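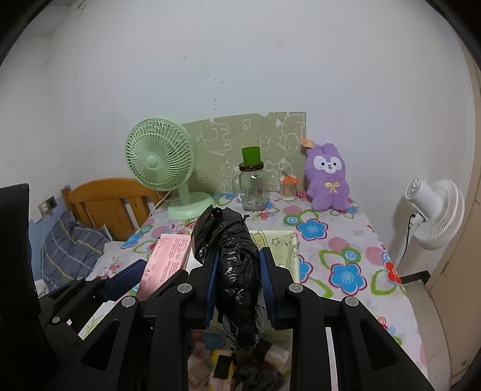
**Goods-in inspection: imported biscuits, wafers and packed cakes**
Site: Sturnley ambient store, dock side
Importer: Lorkell
Supplier: Carrasco
Haulier: Clilico
Period: March intake
Load type: 40 ft container, palletised, ambient

Marks used: **P** pass, **F** fail, **C** pass with comment, **N/A** not applicable. A line marked F must carry a comment and an action. A line left blank is treated as F at review.

## A. Paperwork before the doors are opened

| Ref | Check | Mark | Comment |
|---|---|---|---|
| A1 | Delivery booked and booking reference matches the driver's copy | P | |
| A2 | Container number on the doors matches the bill of lading | P | |
| A3 | Seal number matches the packing list, seal intact | C | Seal intact. Number on the packing list has one digit overwritten by hand. Shipping copy agrees with the seal. |
| A4 | Customs entry cleared and copy held | P | |
| A5 | Commodity codes on the entry agree with the goods listed | C | See note 1. |
| A6 | Certificate of analysis present for each batch | F | Missing for the filled wafer rolls. See note 2. |
| A7 | Allergen statement present and in date | P | |
| A8 | Fumigation declaration present, or statement that none was carried out | P | None carried out. |

**Note 1.** The chocolate-coated wafers and the plain wafers are entered on separate lines, which is correct. The weights have been split by carton count and not by net weight. The difference is small but the declared figures will not agree with the stock system. Lorkell import desk to confirm whether an amendment is needed. No effect on release of the goods.

**Note 2.** Carrasco sent the certificate for the previous batch of the same product. The batch code on the certificate does not appear anywhere on the load. The whole line goes on hold until the right document is received. A scanned copy is acceptable for release if the original follows.

## B. Container condition

| Ref | Check | Mark | Comment |
|---|---|---|---|
| B1 | Outside: no holes, fresh repairs or bent door bars | P | |
| B2 | Door gaskets complete and seated | C | Lower right gasket hard and lifting at the corner. No daylight seen with doors shut. |
| B3 | No smell on opening (chemical, mould, fuel) | P | |
| B4 | Floor dry and swept, no protruding fixings | P | |
| B5 | No condensation on roof or side walls | C | Light marks on roof panels near the doors, dry to the touch. |
| B6 | Desiccant bags fitted and intact | P | |
| B7 | No sign of insects, rodents or birds | P | |
| B8 | Load restrained, no leaning pallets | F | See note 3. |

**Note 3.** Two pallets at the door end had shifted forward against the right-hand door. The airbag between them and the next row had lost pressure. The doors were opened against a restraining strap as the site procedure requires and nothing fell. Haulier told at the time. Comment from Clilico is to be attached to this sheet when it arrives.

On B5, if roof marks are wet at any later delivery, mark F, stop the unload and check the top layer of every pallet before moving anything into racking. Dry marks are recorded only.

## C. Unloading

| Ref | Check | Mark | Comment |
|---|---|---|---|
| C1 | Vehicle restraint on, keys held in the dock office | P | |
| C2 | Dock plate level and secure | P | |
| C3 | Container lighting working | P | |
| C4 | Pedestrian gate shut while trucks are in use | C | Found open once, shut at once, reminder given. |
| C5 | Forklift daily check sheet completed | P | |
| C6 | Pallets fit for racking | F | Seven failed, see note 4. |
| C7 | Unsound pallets moved to the rework bay and not racked | P | |
| C8 | Spills and broken product cleared before the next lift | P | |

**Note 4.** Faults were split bottom boards and loose blocks. All seven were re-palletised in the rework bay. This is the same fault recorded against the last Carrasco load. A pallet specification was sent to the supplier after that load and has not been acknowledged. Raise it again with this sheet attached. Rework time is to be logged against the supplier code, not against general handling.

## D. Product and packaging

Sampling is by pallet, from the top, middle and bottom layers. Cartons opened for inspection are resealed with site tape, initialled and placed at the top of the pallet.

| Ref | Check | Mark | Comment |
|---|---|---|---|
| D1 | Stretch wrap complete and fixed to the pallet base | C | Wrap stops short of the base on the rows nearest the doors. |
| D2 | Outer cartons dry, square and closed | C | Crushed corners on the shifted pallets only. |
| D3 | Carton label agrees with contents | P | |
| D4 | Inner film sealed, no pinholes or open ends | P | |
| D5 | Batch code and best-before date readable on outer and inner | C | Inner code faint on plain wafers, still readable. |
| D6 | Minimum remaining life met on receipt | P | |
| D7 | UK importer name and address on the retail pack | P | |
| D8 | Ingredients in English, allergens emphasised | F | See note 5. |
| D9 | Net weight check within tolerance | P | |
| D10 | Broken product within agreed limit | C | Within limit for biscuits. At the limit for wafer rolls. |
| D11 | No bloom or melting on coated lines | P | |
| D12 | No off smell or stale taste on the retained sample | P | |

**Note 5.** The over-sticker on the hazelnut wafer gives the allergens in plain type. The original label beneath has them in bold but not in English. The stock is to be held and over-stickered again on site. Label artwork to be approved by Lorkell before printing. Do not cover the batch code or the best-before date with the new sticker, as happened on an earlier job.

Comment on D10: the wafer roll is a fragile product and some breakage is expected in any load. The limit in the supply agreement is for packs opened at intake. Packs broken during rework are to be counted separately and must not be added to the intake result.

## E. Storage and hold

| Ref | Check | Mark | Comment |
|---|---|---|---|
| E1 | Location clean and free of strong-smelling goods | P | |
| E2 | Nut-containing lines stored below or away from nut-free lines | P | |
| E3 | Temperature and humidity logger working at the location | C | Working. Calibration label due for renewal next month. |
| E4 | Coated lines kept clear of roof heaters | P | |
| E5 | Held stock labelled on all visible faces | P | |
| E6 | Held stock blocked on the stock system | C | Blocked after put-away. Should be blocked before. |
| E7 | Stock rotated by best-before date and not by arrival | P | |
| E8 | Retained samples labelled and placed in the sample cupboard | P | |

Comment on E6: the system accepted the wafer rolls as free stock for a short time between put-away and blocking. No picks were made against them; the pick log was checked. The block code must be entered at the booking-in screen before location labels are printed.

## F. Stock on hold at close of inspection

- Filled wafer rolls, full batch. Reason: A6. Release on receipt of the correct certificate.
- Hazelnut wafers, full batch. Reason: D8. Release after over-stickering and a repeat label check.
- Cartons with crushed corners from the shifted pallets. Reason: B8 and D2. Sort by hand. Sound inner packs may be re-cartoned.

All other lines released to free stock.

## G. Actions

| Action | Owner | State |
|---|---|---|
| Request correct certificate for wafer rolls | Lorkell technical | Open |
| Confirm weights on customs entry | Lorkell import desk | Open |
| Report on shifted load and failed airbag | Clilico | Open |
| Acknowledge pallet specification | Carrasco | Open, second request |
| Approve new hazelnut wafer sticker | Lorkell technical | Open |
| Report gasket defect to container line | Sturnley dock office | Closed |
| Renew logger calibration | Sturnley site services | Open |

Keep this sheet with the delivery file for two years. The next Carrasco load is to be inspected at the full sampling rate. Reduced sampling is suspended until a load passes sections B and D with no F marks.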